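Open house at Maklow: the day the lid won

I've been meaning to write up my visit to the Maklow open house, and since three of you have asked about "the thing with the dish" I'll get to that properly, I promise. But first the parking, which was dreadful. I went around the block so many times that I missed the welcome talk entirely and walked in halfway through the coffee (good coffee, though, and real pastries!).

Maklow does contract testing for home robots. You bring them an arm and a chore, and they run the chore over and over until something gives. They had a poster by the door saying one arm had done 2737 tries at household jobs since October, and I loved that it said tries and didn't call them successes. There were three stops on the tour. The first was the gripper bench, the second was a room where they shake things, and the third was the kitchen, where everybody wanted to be.

I hung around there for most of the afternoon. The chore was a glass food dish with a snap-on lid: get the lid on, press it down, move on. My kids can do it, and my husband can do it if he's asked twice. The program running it is called Storkby, and the people at Maklow talk about Storkby the way you'd talk about a dog that's nearly house-trained. 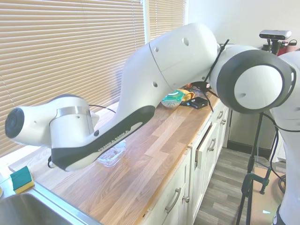

The arm over the butcher-block counter, glass dish underneath.

So, the fault. Our guide told us the morning session had gone fine and then, on run 91, the arm pushed down on a lid that wasn't seated. One side was in, the other was riding up on the rim, and Storkby read the resistance as "nearly closed, push a bit more." It pushed a bit more. The dish shot sideways, hit the lip of the sink and chipped, and the arm kept right on pressing at the spot where the dish used to be until someone got to the stop button.

No one was hurt, and they swept the whole counter before letting visitors back in. But I was impressed that they told us about it at all, with the incident sheet passed around for us to read. The time from first contact to the stop button was written down as 6 seconds. Try counting that out loud while imagining your hand in the way. It's long!

What went wrong, as far as I could follow it, was two things stacked up. The force limit was set for a stiffer lid from an earlier test and hadn't been changed over. And the check that's supposed to ask "is the lid flat?" was relying on the wrist camera, which has a hard time with see-through things. I hadn't thought about that before, but of course it does. I can't find the edge of a glass dish half the time myself, and I'm not looking down at it from a wrist.

They put the wrist view up on a monitor for us, and I stood there trying to trace where the glass stopped and the wood started. The teal seal on the lid is easy. The glass next to it is just a pale line and a streak of light.
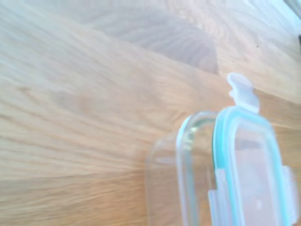 Takács, who had read my first draft of this, wrote back that I was being too kind about the camera. The camera was a known weakness, the note said, and a known weakness needs a second check that doesn't depend on it, so the real failure was letting one sensor decide when it was safe to push. Fair enough, and I've left my version in so you can see both.

The fix they'd put in by the time I got there was a plain one. The force limit came down a lot, and if the lid meets resistance before it's at the right height, Storkby has to let go and start over. It makes the job slower. A lady next to me muttered that she'd have had the leftovers in the fridge and the dishes done by then, and she's probably right, but I'll take slow.

I watched a good few goes at it after that. It's oddly gripping, the fingers coming down to the edge of the lid with the thing still tipped up on the glass, and the whole group leaning in like it's a penalty kick. 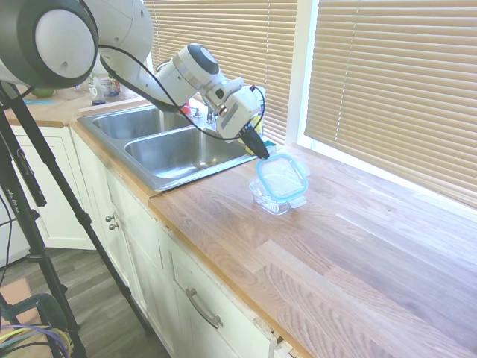 Getting there and what to bring

The next open house is in October, and sign-up is through the Ama newsletter (free, but the kitchen slots go first). Take the 123 bus and skip the parking altogether. Closed shoes are required on the test floor and they do check, so the woman in sandals ahead of me had to borrow a pair of rubber clogs. Bags go in the lockers by the entrance. If you want to see the incident sheets, ask your guide early on, as they only bring out the one folder and it takes a while to come back around.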